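3.2 Workcell and student sessions

The two benches used in the course were built by the students themselves in the first part of the term. Each team received a box of aluminum extrusion, a bag of corner brackets and a printed cut list from the Igwe lab, and had to reach a rigid frame before any arm could be bolted on. We kept this step because earlier groups who were handed a finished bench tended to blame the software for errors that came from a loose joint. Teams checked their corners with a square and then again with the arm parked at full reach.

Wrist views were recorded during every session along with the fixed view. The wrist view is the harder of the two to work with. It swings quickly, it blurs, and for much of a run it shows the bench structure and very little of the task. Students were asked to go through their own wrist recordings and mark the stretches where no can was visible. Many were surprised at how long these stretches were.

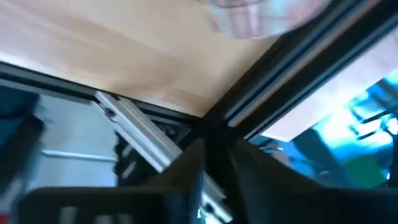 Figure 4. Wrist view near a corner of the extrusion frame, with both gripper fingers in the foreground.

Views of this kind were left in the training set. One team, working under the name Driren, asked to have them removed on the grounds that they teach the model nothing about cans. We let the team train a second model on the trimmed set and compare. The trimmed model reached for cans slightly faster but was worse at recovering when the arm started from an unusual pose, and the team went back to the full set for their final entry.

3.3 The can-sorting task

The task was the same for all teams. Cans start as a group on a raised, tilted board at one side of the table. An arm must take a can from the board, set it upright on the open tabletop and release it without tipping it. In the two-arm version the second arm must then pick the can up from the table and return it to the board. Labels were mixed on purpose so that teams could not rely on one color.

Each team recorded its demonstrations by hand guiding, with two students at the bench and the rest labeling. Over the course the teams logged 426 demonstrations, of which 27 were thrown out for recording faults such as a dropped video stream. Scoring used 100 trials per team, run in the afternoon after the bench had been checked. A trial counted as a pass only if the can was standing at the end and no other can had been knocked off the board.

The upright condition caused the most trouble. A can held slightly off vertical will often rock and settle, but it can also fall, and the students' first models let go too early. Chidubem Ugwu, the teaching assistant for the bench sessions, suggested a short pause before opening the fingers. Most teams adopted it – the pause costs time on every trial, but time was not scored.

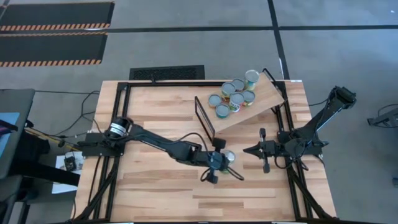 Prerkilia Reports in Teaching Robotics | Vol. 2 | p. 27

The two-arm layout places the bases on opposite sides of the table, so the arms share the middle of the work surface. Teams had to decide how to keep one arm clear while the other was busy there. The simplest answer was a fixed parking pose, folded back toward the base, which the waiting arm held until the other had withdrawn. The Kosent team tried to let both arms move at once and spent most of August on collisions. Their final entry used the parking pose for the first arm only.

We did not grade the final pass rate directly. Students were graded on the bench log, the quality of their labels, and a written account of one failure of their choice.

Shares: 100 | Comments: 3

benchrat: Is the cut list available anywhere? We run a high school club and the frame is the part we always get wrong.

T. at the back row: I took this course. The pause before release works, but set it in the controller and leave it out of the demonstrations. We recorded it by hand and every pause came out a different length.

mlk_robotics: Would like to see the Driren comparison with more than one starting pose per can. Otherwise a useful write-up.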